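2025-07-26, cuaderno de taller, sonido y energía

Llegué a las 7, nave fría todavía. Quedan dos semanas escasas para Saltasum y el escenario pequeño sigue sin plano eléctrico cerrado. Apunto todo seguido, ya lo ordenaré.

Baterías Kollby: carga completa anoche, las dos. Prueba con carga resistiva y luego con la mesa de mezclas más los amplis. La primera aguanta bien hasta el 33 %, a partir de ahí el inversor empieza a quejarse con los graves. La segunda corta antes. Sospecho del conector, no de las celdas: sale con juego y el plástico tiene un borde amarillento. Cambiarlo antes de volver a medir, si no estamos midiendo el conector.

Consumo medido con el sistema entero, pista de referencia en bucle: 391 W de media, picos bastante más altos con el bombo. Menos de lo que poníamos en la hoja para la organización. No bajar la cifra de la hoja todavía, falta sumar las luces y la nevera del camerino, que siempre se enchufa donde no toca.

Ojo: el generador de reserva lo lleva Clomport, entregan el jueves en el prado. Preguntar si viene con manguera larga o la ponemos nosotros. El año pasado faltó y acabamos cruzando el camino con dos alargos empalmados, eso no se repite.

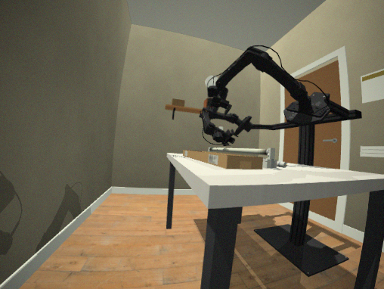 Cableado del escenario pequeño. Tirada principal desde el cuadro hasta la torre izquierda, 80 metros contando la vuelta por detrás de la barra. Por el otro lado sale más corto pero pisa la salida de emergencia, descartado. Latiguillos de las cabezas móviles: ayer con el brazo de la luminaria a tope el cable se quedaba tirante y tiraba de la clavija. Dejar bucle suelto por encima de cada articulación, como el cable fino que pasa sobre el codo del brazo negro grande y baja curvado junto al tramo de arriba, y embridar solo en los tramos rígidos. Probado en una, gira entera sin tirar. Hacer las demás igual. Bridas reutilizables, no de las otras, que luego aparecen en la hierba hasta octubre.

Altavoces Harju: uno de los tops zumba sin señal. Cambio de cable, sigue. Cambio de toma, sigue. Con el aislador desaparece, así que masa. Dejarlo puesto y etiquetar la caja con cinta naranja para que no lo quiten en el montaje.

Limitador: bajado un poco tras la prueba de fuera. El ayuntamiento mide desde la linde del camping, y con viento de poniente llega todo. Orientar los subs en cardioide si caben tres en fila, medir el hueco cuando esté la tarima. Si no caben, nos apañamos con dos y menos volumen de madrugada.

Vasos retornables: no es cosa mia pero los palés están delante de la puerta de carga. Moverlos antes de que venga el camión.

Pendiente
- conector segunda Kollby, pedir dos por si acaso
- repetir descarga con conector nuevo
- manguera Clomport
- bucles en el resto de cabezas móviles
- plano electrico a la organización, con luces y nevera sumadas
- repasar lona del control, tiene un siete junto al ollao

Dejo la primera batería cargando, la segunda desconectada y marcada. No usarla para el taladro.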